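Venue and guest-area walk-through, Flendwood Hall
Londelbridge season, February round
Filled in by: Tomás Mac Suibhne
Copy to: Charalambos Petridis (production), Nektarios Economou (talent liaison)

Show: *An Evening with Sotiris Politis*, stage interview and audience questions, one interval. House capacity 1,387. Tickets out at time of check 1,205, including the press allocation.

Marking: **OK** = fine as found. **FIX** = to be done before doors. **NOTE** = read the comment.

## 1. Arrivals and red carpet

- [x] Carpet laid flat, edges taped full length — **OK**
- [x] Barriers pinned together, feet turned inward on the public side — **OK**
- [ ] Media riser handrail — **FIX**. Left-hand rail moves when leaned on. One bolt is missing at the base plate. Photographers will lean on it whether we ask them to or not.
- [x] Step-and-repeat wall weighted — **OK**. Four weights a side. Last round it was two.
- [ ] Car drop-off lane — **NOTE**. Mr Politis arrives at the side door at 6.15 pm and walks around to the carpet. His ex-wife is also on the guest list and has asked for the front entrance at 6.40. Both offices know and both are happy with it. Keep the lane clear between the two cars all the same, as the turning circle is tight.
- [x] Kerb lighting — **OK**

## 2. Foyer

- [x] Exit signs lit, all doors open freely — **OK**
- [ ] Autograph table — **NOTE**. Move it away from the stairs. At the Orestis Fragkou signing the queue went back up the steps and people were standing two to a tread. Start the queue at the cloakroom and turn it once.
- [x] Bag search tables, torches, bins for bottles — **OK**
- [ ] Mat at the main doors — **FIX**. Corner curls up. Tape is not holding. Replace.
- [x] Accessible entrance and lift — **OK**. Lift took 38 seconds from foyer to circle, same as last time.

## 3. Auditorium

- [x] Aisle lights — **OK**
- [ ] Row F, seat 12 — **FIX**. Seat does not tip back up. Take it out of sale or repair it.
- [x] Roving microphone stands clear of aisles — **OK**
- [x] Camera platform for the Eten crew, rear stalls — **OK**. Cables ramped where they cross the aisle. They wanted a second position beside the stage-left exit and were told no.
- [ ] Audience question runners — **NOTE**. Two runners, briefed on the stairs in low light. Written questions only for the second half, at the request of the Politis office. No questions about the divorce or the Sfakianakis book. That is a matter for the host, but the runners should know so they are not arguing with people in the aisle.

## 4. Stage

- [x] Chairs, side table, rug — **OK**. Rug taped on all four sides.
- [ ] Treads, stage left — **FIX**. White edge strip is worn off the bottom two. Repaint or re-tape. The guest wears tinted glasses on stage and came down these slowly at rehearsal.
- [x] Iron curtain test — **OK**
- [x] Water in tumblers, no glass bottles — **OK**
- [x] Haze machine — not used, unplugged

## 5. Dressing rooms and hospitality

- [x] Dressing room 1 (Politis) — **OK**. Lock works both sides. Spare key with Nektarios Economou.
- [ ] Dressing room 2 (host) — **FIX**. Mirror lights trip the circuit when the hair dryer is on. Use the wall socket near the door until the electrician has been.
- [x] Green room fridge and kettle — **OK**
- [ ] Green room numbers — **NOTE**. Room is rated for 25. The guest list I was given is longer than that before anyone's manager is counted. Charalambos to cut it or open the upstairs bar.
- [x] Candles — none. The rider asked for scented ones and battery ones have been supplied.

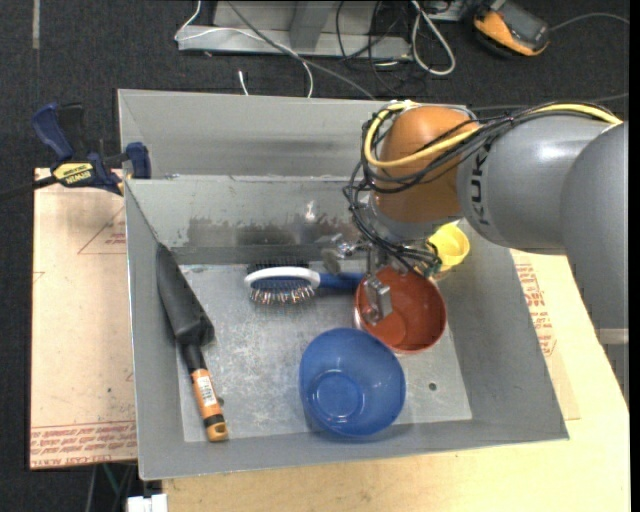
*Page last changed: February, 4.50 pm (TMS)*

## 6. After the show

- [ ] Stage door crowd — **NOTE**. Barriers needed on both sides this time. With only one side done, people cross behind the car. Two stewards minimum, one to stay with the guest from the door to the car.
- [x] Stage door light and camera — **OK**
- [ ] Gate to lane — **FIX**. Bolt is stiff. Oil it and try it again before the interval.
- [x] Taxi point signed — **OK**

## 7. First aid and emergency

- [x] First aid room stocked, bed made up, sink working — **OK**
- [x] Defibrillator, foyer — **OK**. Green light showing.
- [ ] Radio channel list — **FIX**. Posted list is from the autumn season and still has security on channel 3. Security is on channel 5.
- [x] Assembly point sign — **OK**

## Comments

Riser handrail and stage treads come first. I won't sign off the media area until the bolt is in and I have pulled on the rail myself.

Charalambos Petridis has asked whether the carpet can be extended to the side door so the guest is photographed getting out of the car. It can't with the barriers we have — the fire lane runs across there and it has to stay open.

Re-check of all FIX items at 3 pm on show day. Seat F12 stays off sale until then.

T. Mac Suibhne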